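Kallunbridge students take robot arm project to spring round

Last updated: Tuesday, 4:10 p.m.

KALLUNBRIDGE - The robotics club at Torres High School has moved on to the second round of the Plultar Student Manipulation Challenge, a contest in which teams program a robot arm to sort and move small items on a table. All of the early rounds are run in simulation, so the club has not yet touched a real arm.

The team found out at lunch on Tuesday. It had entered in December, when the club still met in a corner of the school library.

Teams in the challenge all start from the same virtual room, with the same arm and the same table. What changes from run to run is the arrangement of the items. Students write the code that decides where the arm goes, how it turns its wrist and when it closes its gripper. The organizers then run each team's program on layouts the students have not seen before.

The jar is worth the most points. It has to be picked up, carried to a marked spot and set down upright. Smaller pieces score less, and a team loses points for bumping anything it was not asked to move.
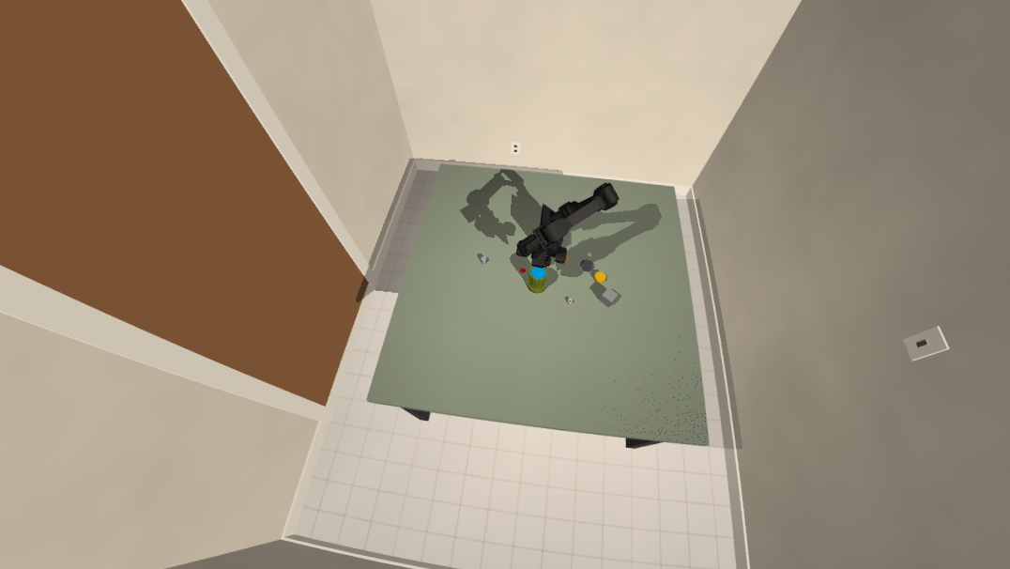
Club members meet after school in Room 4 and share two desktop computers. One runs the simulator. The other is used for writing code and for looking over saved runs. Students who want more time can sign up for a slot before first period, and the sheet for the next two weeks is full.

Aurora Pacheco, a junior, wrote most of the code that plans the arm's path. Her first version brought the gripper straight across the table at a low height, and it knocked pieces over on the way to the jar. The current version lifts the arm high, swings it over and then comes down from above.

"It takes longer, but we stopped losing points for hitting stuff," Pacheco said. "The clock is pretty generous in this round. It won't be in the next one."

The club ran 820 practice trials before sending in its program. A sophomore group kept a log of each one, with a short note on what went wrong. The most common entry was a gripper that closed too early. The second most common was a jar that tipped when it was released, which the students traced to the arm pulling away at an angle.

They fixed the tipping by having the fingers open fully before the arm moves. Closing too early has been harder. The program judges distance from the camera mounted at the wrist, and the students say that close to the jar a small error in that estimate is enough to spoil the grasp. A second check was added in the last week before the deadline. The arm now stops above the jar, takes another reading and corrects its position before going the rest of the way down.

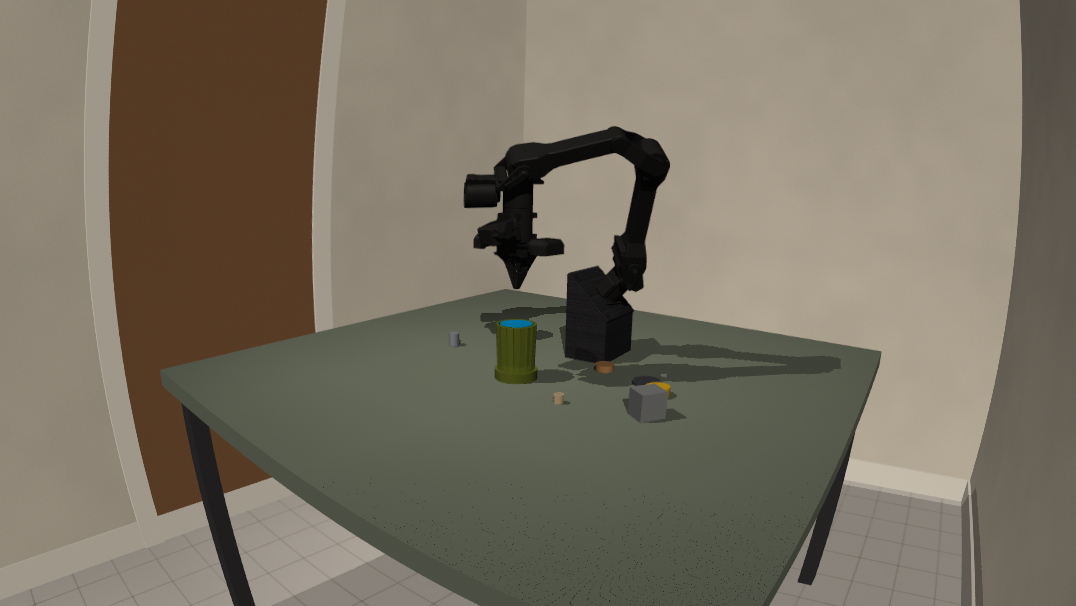

The arm above the table in the team's simulator, with the gripper empty over the blue-topped container.

Shadows were another problem. In the simulated room the arm throws dark patches on the tabletop, and an early version of the object finder sometimes marked one of those patches as a piece to be picked up. The students tried turning the shadows off while they tested, but the contest runs with them on, so that did not help their score. They ended up retraining the finder on 300 pictures that they labeled by hand over winter break. Most of the labeling was done at home and passed back and forth on a shared drive.

Some runs still fail. Pieces lying right up against the jar are the main cause, and the team has not settled on an answer. One plan is to nudge the small piece aside first, though that could count as a bump under the rules. The club has written to the organizers to ask and is waiting to hear back. Another plan is to turn the wrist and come at the jar from whichever side has more room. Pacheco has a rough version of that working, but it fails when the arm runs out of reach at the far side of the table.

The second round opens next month. It uses the same room and arm with a shorter time limit, and teams will have to move several pieces in a set order. Programs that pass will be loaded onto a real arm at the Joltemlow Technical Center, where the final is held. Finalists get one morning to adjust their settings before judging starts.

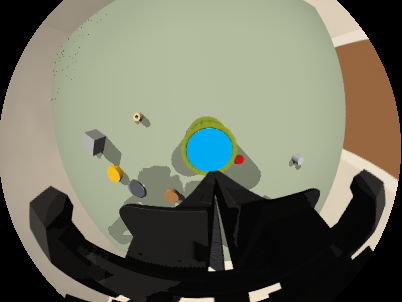

Nuno Teixeira said he would like to see the students get time on real hardware well before the final, even a single afternoon. A program that does well on a screen can behave differently once there is friction and a bit of play in the joints, he said, and one morning is not much time to find that out. He added that the trial log was the part of the project he would show to younger students first.

The school is looking into a visit to Joltemlow for the whole club, including members who are not on the contest team. Transportation has not been arranged.

In the meantime the club will keep its regular hours in Room 4. It is taking new members through the end of the semester. No programming experience is needed, and students who would sooner work on labeling or testing can do that. Sign-up forms are in the front office.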